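Tollholm Storage Forum > Hardware > Drives and Enclosures

Thread: Vibration and throughput on a 3-bay shelf – rubber or rigid?

kalden_ops
Posted 08/04/2021
I have a Kalden shelf, three bays, 3.5 inch spinning drives, and sequential writes that drop off whenever all bays are busy. With one drive active I get the speed I expect. With all of them active, bay 2 falls well behind the other two and its latency graph looks like a saw. SMART is clean. Swapped the drives between bays and the problem stays with the bay. Swapped the cable too.
My working theory is rotational vibration coupling through the panel. Has anyone put rubber grommets under the drive screws on one of these, and did the numbers change?

mfreden
Before you buy grommets, rule out power. Three drives writing together pull on the same 12 V rail and the middle connector on a daisy-chained lead is often the worst crimp. Put a meter on it under load.

kalden_ops
Done last night. 11.9 V at the bay 2 connector with everything writing. No sag worth mentioning.

rackrat_77
Rubber. Always rubber. I put soft grommets on every drive I own and have never had a vibration issue.

Ekaette Ekwueme
I disagree with the advice above, at least as a general rule. A soft mount isolates the panel from the drive, so the neighbors see less of it. It also lets the drive itself move more when its own actuator seeks. The arm swings one way, the body reacts the other way, and if the mount is soft enough the head overshoots the track and has to settle again. For sequential writes you may not notice. For random access on a single drive you can lose more than you gained.
Rigid mounting to something heavy is usually better for the drive doing the work. Rigid mounting to something light and thin is the worst case, and that sounds like what you have.

rackrat_77
I have 693 days of uptime on soft mounts. Explain that.

Ekaette Ekwueme
Uptime does not measure settling time. The drive retries and carries on. Run a random read test at queue depth 1 with the grommets in and again with them out, and compare the slow tail. The average will hide it.

mfreden
+1 on the tail. Averages are useless for this.

Lục
Which screws are you using, and how tight? I had the same symptom on a Flomlow cage and two of the side screws were bottoming out before the head reached the plate. They felt tight. The drive was loose by a hair. Shorter screws fixed it. Check that before changing anything else.

kalden_ops
Stock screws from the bag. 6-32, I have not measured the length. Will check.

dpolk
One more variable: the fan. If there is a fan bolted to the same panel, its blade pass frequency may land close to a panel mode. I fixed one box by dropping the fan from 2000 rpm to something slower. Cost nothing. Unplug it for a minute during the test and watch the temperature while you do it.

rackrat_77
Telling people to unplug the fan on a loaded shelf is bad advice.

dpolk
For one minute, watching the temperature. It is a diagnostic. I did not say leave it off.

kalden_ops
Results so far. All tests 500 GB sequential, all bays writing.
Stock: bay 2 slow, as described.
Fan unplugged: small improvement, hard to separate from noise.
Screws: Lục was right. The two rear screws on bay 2 were a thread or so too long. Replaced them with shorter ones. Bay 2 now keeps up with bay 3 most of the time, with an occasional dip.
Have not tried grommets.

Lục
Good. Check the other bays as well. If the bag had mixed lengths, it will not be only those two.

Ekaette Ekwueme
The remaining dips could still be the panel. Stiffen it before you soften anything. A strip of aluminum angle across the back, bolted and not glued, raises the first mode enough to matter. If you can get the frequency well above where the drives spin (7200 rpm is 120 Hz) most of the coupling goes away.

rackrat_77
Or spend two dollars on grommets.

mfreden
He can try both. Angle first, measure, then grommets, measure. One change at a time or the numbers mean nothing.

kalden_ops
That is the plan. Does anyone have a torque figure for 6-32 into a drive body? I have been going by feel.

mfreden
Look it up for your exact drive – the manufacturers do not all give the same number. Low side of whatever they print. The castings are soft and a stripped hole in a drive is a nuisance.

dpolk
Also mark the screw heads with a paint pen after you torque them. Easy to see later if one has backed off.

Ekaette Ekwueme
Agree with both. One held in a panel between aluminum uprights. Much stiffer support on the sides than a folded sheet shelf gives you.
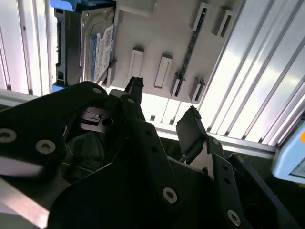 Hard drive in light gray plastic rack panel, brushed aluminum either side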